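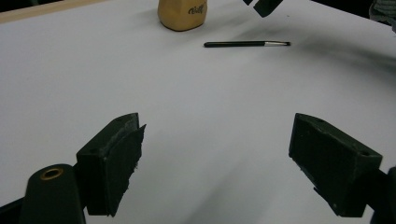

Drinks > Interviews

The trouble with orange wine

Said Metwally pours me a glass the colour of weak tea and waits. I tell him it smells of bruised apples. "Good," he says. "So it should."

I have never got on with orange wine, meaning white grapes left on their skins until the juice darkens and turns grippy. Too often it tastes of cider and costs as much as decent Burgundy. Metwally, who imports it through his small firm, Shawky, has heard this before.

"Half of what's sold is badly made," he says. "I'd go further than you would. People were told that faults were character, and they paid for them."

Then why sell it? He points me to the second bottle, from a grower called Vodach, which spends 20 days on skins. It is cleaner, with dried apricot and a bitter edge that I rather liked. I ask whether 20 days is better than 10. "It depends on the grape," he says, which is what importers always say, and I tell him so. He concedes that he prefers the 10-day version himself and that the longer one sells better because the label looks more serious.

Lempi Valtonen buys wine for Grirkley, a restaurant with a short list and high margins, and she joined us for the last part of the tasting. She lists two orange wines, down from six.

"Customers ordered them once," she says. "They'd photograph the glass and then ask for a Chablis."

The pair that stayed are the Vodach and a softer one called Stukska, which she serves with roast squash and hard sheep's cheese. I had no cheese to hand and found the Stukska thin. Valtonen thinks I had it too cold. Metwally thinks I had it too early in the day, and it was not yet noon.

He makes only 2000 bottles' worth of orders a year in this style, and I asked if he expected that to grow. "No," he said. "I'd worry if it did."

The Vodach I would buy again, at a lower price. Metwally says there won't be one before the new vintage lands in August, and possibly not then.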